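Workshop tips: teaching the arm by hand

I've been showing our arm how to do little jobs for long enough now that I have a drawer full of notes, so I'm finally typing them up before the drawer wins. Most of these come from the Killon bench, where we do the hand-guiding, and a few from Plullura, where everything is done by remote. Juwita Mangundap read them over and crossed out two I was very fond of.

Warm up your own hands first

Do the job yourself a few times, slowly, with two fingers and a thumb. If you catch yourself using your pinky to steady the cup, you've found something the arm can't copy, and you need another way to do it. I spent a whole afternoon on jar lids before I noticed this!

Push from the wrist

When you guide the arm by hand, hold it near the wrist and keep your palm off the fingers. Leaning on a finger gives you a lovely smooth path and a grip that's slightly off every single time. (Ask me about the 31 crooked napkins.)

Keep the bad ones, but label them

We recorded 133 tries at folding a dish towel, and I wanted to throw out every one where I fumbled. Don't. If you dropped the corner and picked it up again, that's a recovery, and those are gold. Put them in their own folder. The ones where you sneezed or answered the phone can go.

Slow hands on the remote

With the remote I go at about half the speed that feels natural. Stop just short of the thing, breathe, then close. If you're chasing it around the table, let go and start over.

Move things between tries

Shift the cup a little, turn the handle, swap the towel. Four good starting spots beat one perfect one. I mark mine with painter's tape, and the tape comes up before I record.

Look over the fingers before you start

Check the joint, the collar and the screws every morning, with the arm parked and the power off. A flashlight held low helps a lot with black parts. Anything that wiggles gets sorted out before the first try of the day.

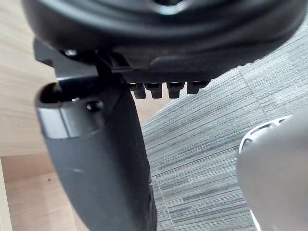

Take breaks, and write down where you stopped

My limit is 4 short sets, then tea. After that my paths get lazy and I start cutting corners over the edge of the tray. I jot down the last try number and which way the handle was facing, so whoever picks it up next doesn't have to guess.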